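Cuaderno de taller, banco 3
Julio, 16:40

¡Por fin le ha tocado al cajón de los cables! Llevaba meses abriéndolo con miedo, y hoy lo he volcado entero en la mesa. Qué gusto. Ha salido de todo: restos del montaje de Farnmont, puntas sueltas de la maqueta Lodberg y un rollo con etiqueta de Zindumport que dábamos por perdido (895 en la hoja de inventario, ya lo he tachado de la lista de faltas).

El sistema nuevo, para quien venga detrás: una bandeja por color y nada de mezclar. Lo probamos con cajas de cartón y era un desastre, los cables se enganchan en las solapas. Con las bandejas de plástico se ve todo de un vistazo y los cantos redondeados no arañan el aislante. La de pintor va de maravilla, por cierto, habría que comprar otra.

Cosas que apunto antes de que se me olviden:

El hilo verde fino lo quiero para los puentes de la placa Pastor. Se deja doblar con los dedos y guarda la forma, una delicia, pero los quiebros cerrados hay que abrirlos con paciencia y sin alicates. Si una punta ya viene pelada, se mira antes de volver a cortar, que siempre acabamos tirando tres centímetros buenos.

El rojo, aparte. No lo metáis con el verde aunque sobre sitio.

El negro es el que más se enreda con diferencia. Mi truco: buscar primero los dos extremos, sacarlos fuera del montón y sacudir flojito. Tirar de un bucle del medio solo aprieta el nudo. Con el primer lío tardé siete minutos y me pareció un récord, se aceptan retos.

Falta medir continuidad en todo lo que pase de un metro y repasar la referencia 411, que tiene dos etiquetas distintas y no sé cuál manda. También falta cinta de rotular, queda un dedo de rollo.

Mañana empiezo a peinar y enrollar, ¡me apetece y todo!

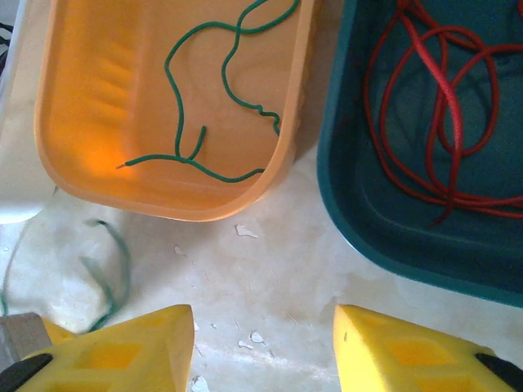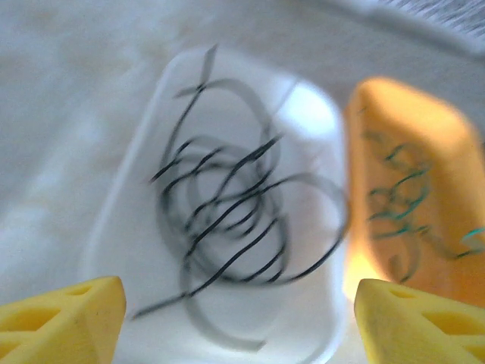
Cables en sus bandejas, todavía sin peinar.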